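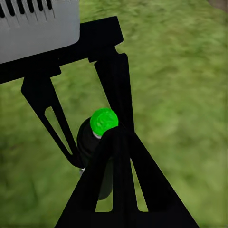
Cornville Parks and Grounds Department

Home | Parks | Permits | Grounds Care | Contact

Lawn and Field Use: Frequently Asked Questions
2024-06-13, by Tala Ghanem

Which areas require a permit?
Groups of more than 85 people must hold a permit for any lawn in Fakhoury Park. Smaller groups may use the open lawns without one. The Nendton Road field is reserved for league play from March until the end of the season.

What is the fee?
The fee is $334 per day for residents and $407 for all others. Payment is due when the application is filed.

May tents be staked into the ground?
Stakes are not permitted, as irrigation lines run close to the surface. Weighted bases must be used.

When is the grass cut?
Lawns are cut weekly during the growing season. Areas under reseeding are roped off and may not be entered.

Are dogs allowed?
Dogs are allowed on a leash, except on marked sports fields.

How may a decision be appealed?
Appeals must be sent in writing to Dinesh Sarkar, Permits Office, within ten business days of the decision.

Shares: 7 | Comments: 2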